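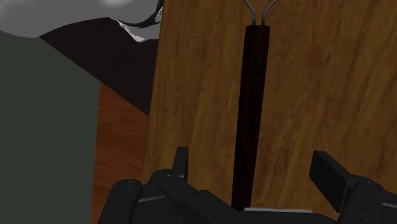
Figure 1. Simulated gripper lined up with the vertical door handle.

Door opening in simulation, Omprakash Agarwal and Umesh Thakur, January 2018

We trained the grasp policy for 3,000 episodes and then tested it on 711 new start positions. It missed the handle in 28 of them. Most misses came from starts far to one side, where the fingers closed too early. Lowering the approach speed helped in 4 of the failed cases. We have not yet tried the pulling step.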